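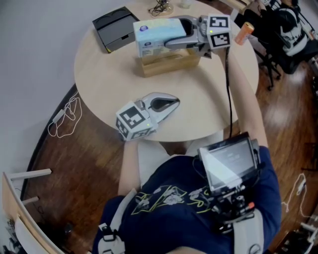 Wendy Ellwood wants to know whether the Kuline hand grippers are worth the money if you only plan to record small household jobs, and whether the setup is as fiddly as the manual makes it sound. Yes to the first, mostly. Yes to the second, entirely.

The manual runs to 7 chapters and saves the useful bits for the last. My shorter version:

1. Charge both grippers overnight. The kit ships with 2 and one charger, a decision somebody at Kuline presumably got a biscuit for.

2. Put the chest harness on before you pick anything up. Tighten the shoulder straps until the screen stops swinging.

3. Run the cable along your arm and leave slack at the elbow. I left none, and my first session ended early.

4. Wait for green on each gripper. Keep sleeves and hair off the marker cubes — a half-covered cube ruins a take and says nothing about it.

5. Start with something light and boxy. Tissues are ideal. Close the fingers slowly, lift, pause, put it back.

6. Do 3 slow practice lifts, then record.

Exports go through Plavon, the desktop software, which names files by its own private logic. Rename them the same day. I have 2,068 clips and could find you maybe one of them.

Spare straps are sold separately. Order the longer ones.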